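Home | Rooms | Checklists | Archive | Contact

Ceiling and Upper Wall Inspection, Joledham Lab Building, Room 22

Wednesday, August 19, 2026

Most of our room checks stop at eye level. This one covers the ceiling and the top of the walls, and it gets done twice a year. The last round was in June and left two items open.

LIGHTS
[x] Long fluorescent fixtures: tubes lit, no flicker over five minutes
[x] Covers and end caps tight
[x] Spotlights: both working, heads do not turn when pushed lightly
[ ] Spotlight switch labeled at the door

Comment: The label was open in June and is still open. Tape and marker will do until the printed ones come from Esposito.

CEILING PANELS AND BEAM
[x] Corrugated panels: no rust marks, no sagging
[x] Screws seated along the ridges
[x] Beam above the doorway area: paint sound, nothing hung from it

Comment: One screw near the brick wall took half a turn. Check it first next time.

CABLES AND DEVICES
[x] Ceiling cables clipped along their full length
[ ] Every ceiling device on the room plan

Comment: The plan on file is the old Imholm drawing, from before the cables were rerun. Mark it up by hand and send a copy to the office.

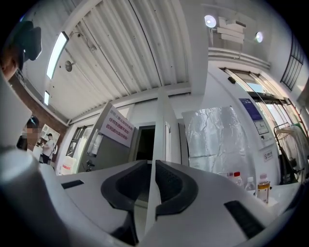
HIGH STORAGE
[ ] Boxes on the high ledge: labeled on the side facing the room
[x] Stack stable, nothing past the front edge
[ ] Contents listed

Comment: Our limit for anything stored overhead is 20 pounds a box. These came in under that when we took them down and weighed them, but the labels face the wall. Turn them around. If the contents are not listed by the next check, the boxes go to the Ekumstead store.

WALLS AND DOORWAY
[x] Brick: mortar firm, no damp patches
[x] Wall sign flat and secure at all corners
[x] Doorway clear, full width

Comment: People were using the room during the check, so the ladder work was left until after hours. Do it that way again.

RESULT
Pass, with open items. Light label, room plan, box labels and contents list to be closed before the next round.

Comments (3)

benchside: Can the box limit go on the ledge itself? I have worked in that room for two years and never heard of it.

Reply from facilities desk: Yes. We will add it when the switch label goes up.

r_tolley: Our building uses the same form. We added a line for dust on top of the fixtures and it has been worth having.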